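Interior door rubs at the top latch corner, only in humid months

gedelau_joiner
Posted 4/8/26
Slab is a dark stained wood door, 80 inch, three hinges, hung in a split jamb. From August until the heat comes on it binds at the top corner on the latch side. In winter it clears with a reveal I can get a nickel into. The hinge side gap is even top to bottom. I have already run a long screw through the top hinge into the stud and gained almost nothing.
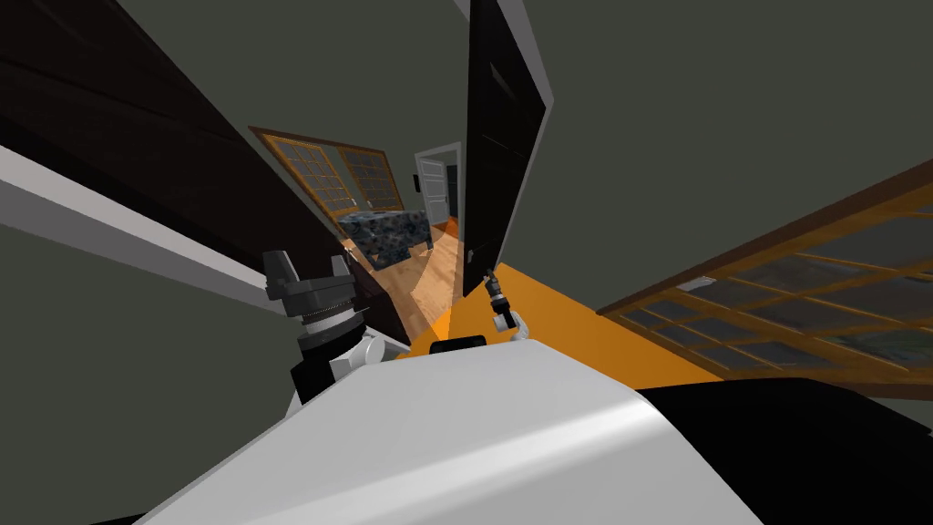

My plan was to pull the door, plane the latch stile over the top 16 inches, and refinish the edge. Before I do that I would like to hear from anyone who has dealt with a seasonal bind where the hinges are not loose.

mudsill
Don't plane yet. Put a 4 foot level on the hinge jamb, both faces, then on the latch jamb. If the hinge jamb is plumb and the latch jamb leans in at the head, the slab is fine and the frame has moved. Planing a good door to fit a bad opening gives you a tapered reveal for half the year.

chukwu_mill
Disagree. A frame that moved would bind all year. He says it clears in winter. Wood stiles take up moisture across the grain and the door gets wider. Check whether the top and bottom edges were ever sealed. Most of the ones I pull have raw end grain at both.

mudsill
A door that gets wider binds down the whole latch stile. His binds at one corner.

chukwu_mill
Only if the reveal was even to begin with. If it was tighter at the top from day one, the top touches first.

gedelau_joiner
Checked both. Hinge jamb is plumb. Latch jamb is out slightly over the length of the level, leaning toward the door at the head. Ran a hand mirror over the top edge: bare wood, no stain, no finish. So you may both be right.
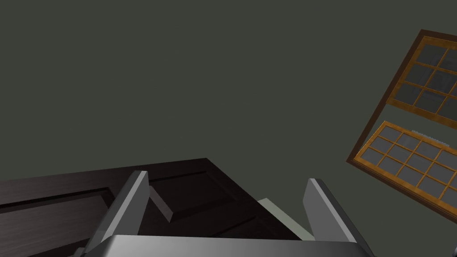 The drywall over the header has no cracks, so I doubt the framing is settling. Reveal at the head is tight on the latch side too, if that matters.

mudsill
It matters. Tight at the head and the side together is sag or a racked frame. With the screw already in the top hinge, try a cardboard shim behind the bottom leaf. That tips the top latch corner up and away from the jamb... no, strike that, it tips it up and INTO the head. Shim does the wrong thing for you. Pull the trim on the latch side and see what is behind the jamb at the top.

gruvex77
Fourth option nobody has mentioned: 100 grit on the stile, seal everything, move on. It's a bedroom door.

chukwu_mill
Seal, yes, but wait for a dry spell. If you seal it swollen you lock the moisture in and it takes forever to come back down. Two coats on the top and bottom edges, same finish as the faces if you can match it.

gedelau_joiner
Going with edges first, then trim off if it still binds. I have half a can of Bumano oil varnish left from the stair treads. Any reason that won't work on end grain?

chukwu_mill
Haven't used that one. Thin the first coat and let it soak in — end grain will drink it.

mudsill
Still think you'll be taking the trim off.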